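We use cookies to keep this site working and to remember your settings. Accept all / Manage choices

Spent the month of July sorting out how we store bare boards between the bench and final test. Thread on slotted racks, since a few people asked after my last post. 1/

Background: small repair and short-run assembly shop. We do controller boards for commercial coffee machines, mostly, plus whatever else comes through the door. Boards used to sit in a stack with foam sheets between them. It was fine until the stack got tall. 2/

What went wrong with the stack: corners got chipped, foam shed bits, and you could never get at the board you wanted without lifting off everything on top of it. Two customers' boards got mixed once. That was the end of the stack. 3/

So, racks. The kind with a row of thin ribs like a comb and an end wall on each side. Board stands on its edge in a slot, you can see every one, and you can pull any one without touching its neighbours. 4/

I bought ours in two lots. First lot from Skamex, second from Corketti when Skamex was out of stock. They look the same in the listing. They are not the same. 5/

The Skamex slots are a bit wider. A thin board leans in them. If it leans enough, the top edge touches the next board along. Not a problem with bare boards, a real problem once there are tall parts on them. 6/

The Corketti slots are tighter and hold a thin board straight. The catch is that you have to line it up properly. Come in on a slight angle and the bottom edge goes into one slot at one end and the next slot over at the other. 7/

You will do this. Everyone does it. It feels like it's seated and it isn't. The fix is to look straight down at the ribs before you let go, and not at the face of the board. 8/

I wrote the slot number on the end wall in paint marker for the first few, then gave up and used a printed strip along the bench. Paint marker rubs off when you wipe the rack with isopropyl. The strip has lasted. 9/

Handling. Hold the board by its edges, up near the top. Keep it vertical the whole way down. If it stops early, lift it right out and start again. Don't wiggle it. Wiggling is how we cracked a ceramic cap on a Bianchini controller and spent an afternoon finding it. 10/

Same thing coming out. Straight up until the bottom edge is clear of the ribs, then move sideways. People start moving sideways too soon and drag the board across the one next door. 11/

Which slot to start from: I go from the middle out. A rack loaded from one end is heavier at that end and tips your wrist when you pick it up. Middle out stays level. It's a small thing but you carry them a lot. 12/ 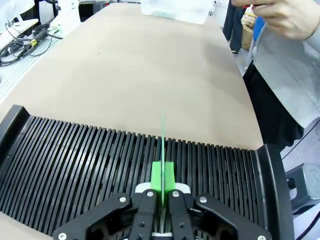
Trygve Hellström replied that he fills from the left and always has, because then the empty slots are all in one place and he can tell at a glance how far through a batch he is. 13/

Fair point. If your rack stays put on the bench, left to right is easier to keep track of. Ours get carried to the test room, so level matters more to me. If I had a trolley I'd probably do it his way. 14/

He also asked if we leave gaps. Yes, for populated boards. Every second slot if there's anything tall on them, like relays or big electrolytics. Bare boards go in every slot. 15/

Numbers, for those who wanted them. Our usual batch is 40 boards. Bare, that's one rack. Populated with gaps, it's 2 racks, and I keep the second one marked B so the traveller sheet makes sense. 16/

Biggest job we've put through racks was 1000 boards for Tresora. We didn't have enough racks to hold the lot, so we ran it in batches and emptied them as test caught up. It worked, but the bench was never clear. 17/

On static. Black plastic does not mean it's conductive. Some racks are, some are only coloured to look like it. Put a meter on it or ask the seller for the surface resistance. If they can't tell you, treat it as ordinary plastic and keep it for boards that don't care. 18/

One of our Skamex racks read open circuit everywhere I touched it. I rang them and they swapped it, no argument. It had come out of a mixed carton. I check every one now when it arrives. 19/

Heat. These don't go in the oven. I know someone will ask. If you bake boards before assembly, use a metal rack and move them across after they've cooled. Ours says it's good to 78 degrees on the sheet and I've never tried to find out if that's true. 20/

Cleaning. Dry brush between the ribs first, then isopropyl on a lint-free wipe folded over a thin card. Flux dust builds up at the bottom of the slots, and then boards sit a touch high and you think you've got the wrong slot again. 21/

Bench layout. Rack goes long side across in front of you, so you're looking along the slots and not over an end wall. Keep tools and leads on a different surface if you've got one. A cable will find its way under a rack and then it rocks. 22/

Small parts go in a lidded tub well away from the rack. We lost a screw down between two ribs and it sat there until it scratched the back of a finished board. Tip the rack upside down over a tray now and then. You'd be surprised what falls out. 23/

Labels. Don't stick anything on the ribs or inside the end walls. The adhesive goes soft and a board edge will pick it up. Outside face of the end wall only. Job number, rev, quantity, initials. 24/

Stacking. You can't stack loaded racks unless they're the kind with corner posts. Ours aren't. We built shelves with just enough height for the tallest board plus a hand. Measure with your hand in there. I didn't the first time and had to move every shelf up. 25/

Do I still use foam? For shipping, yes. Boards go from rack to shielding bag to foam to carton. Never straight from the rack to the carton, even across town. 26/

Someone asked if you can cut a rack down for short boards. You can, but the ones I tried split along the base. Better to buy the adjustable sort, where one end wall slides on rails. Dearer, and the thumbscrews come loose, so check them before you pick it up. 27/

If you're only doing a handful of boards a month, a dish rack with the wires close together will do for bare ones. I used one for years at home. Don't use it for anything static sensitive. 28/

Would I buy the Corketti ones again? Yes for thin boards. For standard thickness I'd go with either and take whichever is in stock. I wouldn't mix them on the same job, as the slot spacing is different and the numbered strip won't match. 29/

Next job is a proper strip for each type, laminated, with every fifth slot in bold. I'll put the file up when it's done. If you've got an odd rack you want a strip for, send me the slot spacing in millimetres and the number of slots. 30/30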